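Grolus Putting Records

Version of July 9, 2021. Maintained by Nhung Nghiêm and Định Thái.
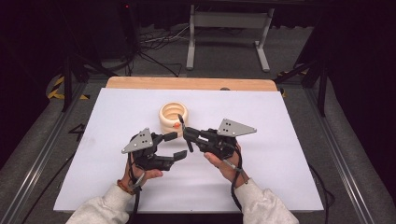

The records come from 21 amateur golfers who play at the Ivex course. Each row is one putt on the practice green beside the first tee. There are 1,093 rows in total, and 550 of them were made on the upper half of the green, where the slope is stronger.

Files

putts.csv: one row for each putt
players.csv: handicap and age group, without names
green_notes.txt: mowing height and weather, written by Uyên Phan

Columns in putts.csv

player_id: a number, same as in players.csv
distance_ft: measured with a tape from ball to hole
side: upper or lower
break: left, right or none, as the player judged it before the putt
holed: 1 or 0
left_ft: distance that remains after a miss, empty when holed is 1

How to load

Use any program that reads comma-separated text. The encoding is UTF-8. Please keep player_id as text, or the leading zeros will be lost.

Known problems

In around 100 rows the break column is empty. We did not fill these by guess. The rows from December were taken on a slow green, so please do not mix them with the others when you study left_ft. Two players changed their putter in the middle of the season and we did not mark when.

Terms

Free for study and teaching. For commercial use, write first to Liên Võ. Corrections are welcome, and please give the row number.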